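Carrying Mugs on a Tray: Loading, Spacing and Setting Down
Kitchen tips | Updated 30/12/2022

A rimmed serving tray saves trips between counter and table, but most spills come from how it is loaded. The notes below apply to rigid plastic trays and ordinary ceramic mugs.

Check the weight first
Weigh one empty mug on a kitchen scale, then multiply. Add the drink: a mug filled with 8 fluid ounces of water gains a little over half a pound. Our own tray, carrying filled mugs and a sugar bowl, came to 2,136 grams, which is comfortable with two hands and too much for one. Do not use the rim as a handle unless the maker intended it. Support the tray from underneath, with the palms under the short sides.

Load from the center
Set the heaviest mug down first, near the middle, and place the others opposite each other. Unload in the same order of pairs. Taking both mugs from one end leaves the load lopsided, and a light tray on a slick tabletop can tip or slide.

Handles
Leave enough room beside each handle for a finger to pass through without touching the next mug. Handles can point in different directions as long as none of them hooks over the rim. A mug whose base is resting on the rim will look fine until the tray moves – press down lightly on each one to check that it sits flat.

Fill level
Stop at least half an inch below the lip. For stairs, leave a full inch. Pour at the destination if the route includes a door that has to be pushed open.

Surface grip
Smooth plastic and glazed ceramic slide against each other easily, more so with a film of water between them. Wipe the bases of the mugs and the tray before loading. A thin rubber shelf liner, cut slightly smaller than the inside of the tray, stops most of the movement. Wash it by hand and let it dry flat.
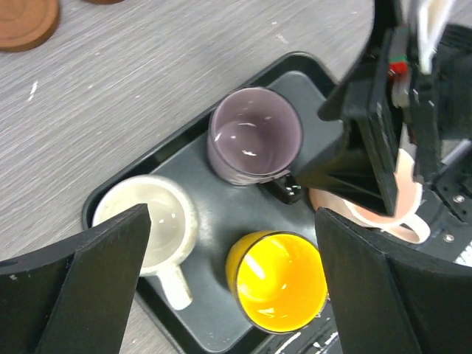
Four ceramic mugs on a dark gray tray: lavender, cream-white, yellow and pink.

Different colors are useful when everyone is drinking the same thing. Parvathi Kandasamy of Tostbridge wrote to us in April to suggest giving each person in the house one color and keeping to it, which also cuts down on washing.

Coasters
Put coasters out before the tray arrives. Grooved wooden ones hold drips in the rings, so stand them on edge to dry after use and brush out the grooves once a month.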